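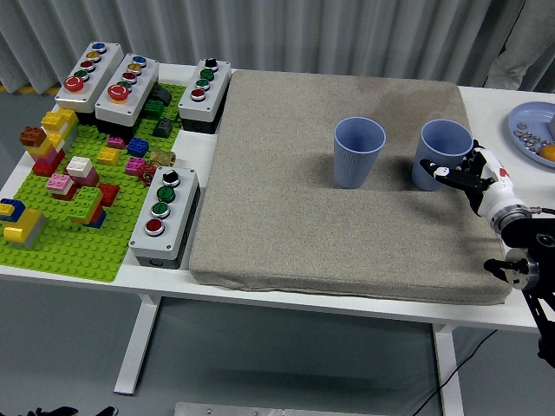
Books / Historical Fiction / Ages 10 and up

The Salt Road to Sekholm
Paperback
First in the Gotport Ferry series

Winter has closed the harbor at Gotport, and the salt ships can't get in. Without salt there will be no fish put up for spring, and the town has 50 barrels left.

Ilse is the ferryman's youngest daughter. She has crossed the sound more times than she can remember, but always by boat. Now the water is frozen, and the only way to reach the salt works at Sekholm is on foot, across the ice, with a sled and a dog that belongs to someone else. The trip should take 6 days. On the second night she finds a camp with a fire still burning and no tracks leading away from it.

Behind her, the governor at Desstead has sent riders to claim whatever salt is left. Ahead of her is a family named Räsänen, who haven't let a stranger through their gate since the war. Ilse has a letter for them that she has promised not to open.

This edition includes a map of the sound, a short note on how salt was boiled from seawater, and the first chapter of the second book, The Desstead Bell.

Details
Format: paperback, matte cover
Reading age: 10 to 14
Chapters: 50
Series: book 1 of 7
Language: English

The first printing was 2,000 copies. Copies sold here are from the second printing, which corrects the map scale and a misspelled place name in chapter 7. The story is otherwise the same.

Class sets
Schools and libraries can order in packs of 6. A reading guide with chapter questions and a word list comes with each pack. Guides are not sold separately.

Shipping
Orders placed before 2 p.m. leave the warehouse the same day. The second book ships in August and can be preordered now. If you order both together, they will be held and sent in one package.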